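Ticket 1330: Picking cell, battery handling rule needed before sign-off
Project: Furnska sorting cell
Site: Prernarley workshop
Opened: 21 December 2020
Priority: normal
Status: open, rule in draft

Summary

The Furnska cell sorts returned toys, and batteries turn up in among the bricks. Our handling rules were written for plastic parts only. They say how hard to grip, how fast to move and what to do after a drop, and every one of those numbers is wrong for a battery. I'd like us to write a proper battery rule before the cell runs without someone beside it. I'm really pleased with how this cell is coming along, by the way, and I think a good rule here could be copied straight over to the Mabaso line.

What went wrong

During log run 539 the arm closed on a battery with the brick setting. The grip held, the arm lifted, and the battery slid out of the fingers on the way to the bin and landed back in the tray. The controller did exactly what the current rules tell it to do after a drop: it went back and tried again, same spot, same force. It would have gone on trying up to the retry limit, which is 7. I pressed stop after the second go.

No damage that I could find. The battery went into the quarantine tin and the run was marked as failed.

What I checked

Grip force. Set to the brick value, as expected. There is only one value in the table, so the cell had nothing else to choose.

Finger pads. Clean, no cuts. Swapped them for the spare set anyway and got the same result with a dummy cylinder.

Recognition. This was the nice surprise! The classifier labelled the battery correctly every time I put one in. It knows perfectly well what it is looking at, and then the label goes nowhere. The handling table has no row for it.

Bin assignment. Falls through to "other", which at the moment is a plain open crate shared with broken plastic. That has to change whatever else we decide.

Draft rule, first version

1. A battery label overrides every other label in the same pick. If the classifier is torn between battery and something else, treat it as a battery.
2. Fingers close across the width of the cell and never end to end. Metal fingertips are not to be fitted on this arm while batteries are in scope.
3. Grip force comes from its own row in the table. Starting value to be agreed after tests with dummies.
4. After a drop, one slow retry. If that fails, stop and call a person. The limit of 7 stays for bricks.
5. Batteries go to a lidded, non-conducting container with nothing else in it. Emptied by hand at the end of each shift and noted in the log.
6. Anything swollen, leaking or dented is a person's job. The arm stays out of the tray until it has been taken away.
7. The approach is straight down, open fingers, with a pause above the tray so the camera can confirm what is between them before they close.

Number 7 is my favourite. It costs a moment per pick and gives us a clear point where the cell can change its mind. Wrist view at that pause, fingers open on either side of the battery and bricks close by: 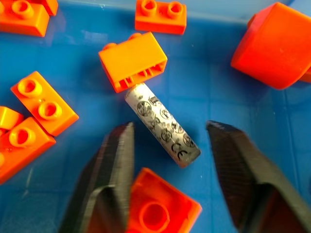

Comment from Usosico support: we would keep the pause but be stricter about the neighbours. A confirmed label tells you what the item is and says nothing about whether the fingers have room to close. Our suggestion is a clearance check at the same point. If another part is within a finger's width of the closing path, the arm should move that part first or skip the pick. We would also write down who may change the force value, and ask for the old value to be kept in the log.

Reply: yes to both, thank you, the clearance check is a lovely addition. I've put it in as 7a. For 7b I've written that changes to the force row need a second pair of eyes, with the old value, new value and reason all logged. The controller already lets us lock single rows, so that part is easy.

Still to do

Dummy cylinder tests for the force row, 2 sizes, new pads and worn pads.
Lidded container ordered for Prernarley. Until it arrives, batteries are sorted out by hand before the tray is loaded.
Retry limit per label needs a small change in the controller script. Started.
Ask the Mabaso line whether their classifier uses the same label names. If it doesn't, rule 1 will need rewording for them.
Review of the full draft in February, ticket stays open until then.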